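The Trial Period

1. Delivery

The Nikex kit came in two cases, and Wanda Lindgren signed for both. The rental agreement said 22 days. After that Quintanilla could buy the kit for $2,534 or send it back in the same cases with the foam in place.

Quintanilla sold dishes to hotels. It had lately decided that it should also sell a way of washing them, and for that it needed recordings of people washing them, and Wanda was the one who wrote the reports on equipment. She had reported on a label printer and two floor scrubbers. Her reports had a section called Findings and a section called Annoyances, and the second was the one that got read.

The manual was 51 pages long. She read it at her desk during lunch. A page near the back said that the operator should wear plain clothing and should "wash in a natural manner." She underlined this and wrote a question mark next to it.

2. First session

They used the round table by the blinds. The operator put on the head unit, then the strap and the bag, and Wanda held the cables out of the way until the screen at the waist came on. Then the grippers, one for each hand.

"How does it feel?" Wanda asked.

"Like carrying two steam irons."

She wrote that under Annoyances.

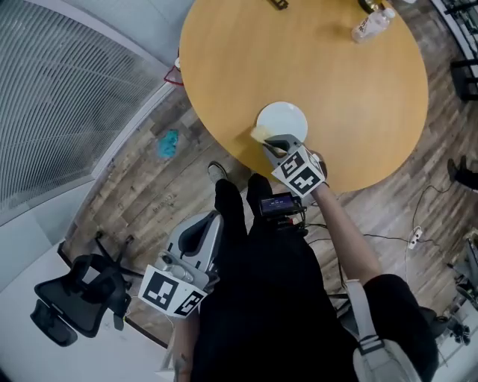 She had expected the work to go slowly and it did. At home she could wash a plate while thinking about something else. With the grippers a person had to decide which side of the plate to start on, and how hard to push, and when to stop. The operator worked along the rim, stopped, let go of the handle, took it again, and went back to the rim.

"You missed the middle," Wanda said.

"Am I supposed to do the middle?"

She looked it up. The manual said to complete the task. It did not say what a complete plate was. She called the Nikex support number and got a man who told her that most customers did the middle.

After that they did the middle.

3. The cheaper one

On the second morning her manager sent over a flyer from a company called Utitz, which had a kit for $1,985. He had written "Same thing?" across the top.

Wanda put the flyer next to the Nikex manual and went down both lists of parts. The Utitz kit had no head unit. It also had no cases, so the buyer would have to find somewhere to keep it. The price did not include the software, and the software had its own flyer.

She wrote back: "No." Then she thought he might want more than that, and added a paragraph on the cases.

He came by in the afternoon to see it for himself. He stood with his hands in his pockets and watched a whole plate from start to finish.

"My kids do it faster," he said.

"It isn't timed," said Wanda.

"Should it be?"

She said she would ask. The operator, still wearing everything, leaned over the table and looked down into the jaws of one gripper – the black lining had to be checked between sessions, page 30-something – and said it looked fine from there. Her manager leaned in as well. He asked what the square patterns on the white blocks were for, and Wanda told him they let the system know where the hands were. He nodded for quite a long time.

"And it knows where the plate is?"

"That's the part we're paying for," she said.

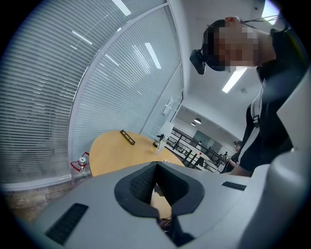 4. Report

Wanda wrote the report at home, at the kitchen table, and dated it May 14, 2026. Under Findings she put that the kit did what the manual said, that the support line answered, and that a new operator needed most of a morning to stop thinking about the grippers. She recommended buying it.

Under Annoyances she put the weight, the cables, and the lack of a definition for a complete plate. She suggested that Quintanilla write its own definition and tape it to the wall where the operator could see it.

Then she tried to write the definition. Both sides, she put. The rim. The middle. She crossed out "the middle" and wrote "the whole face," and crossed that out too.

There was a plate in the sink from supper. She got up and washed it, slowly, paying attention to her right hand. She started at the left side of the rim. She had not known that. She dried the plate and went back to the table and added a line about it, then moved the line from Findings to Annoyances, and saved the file.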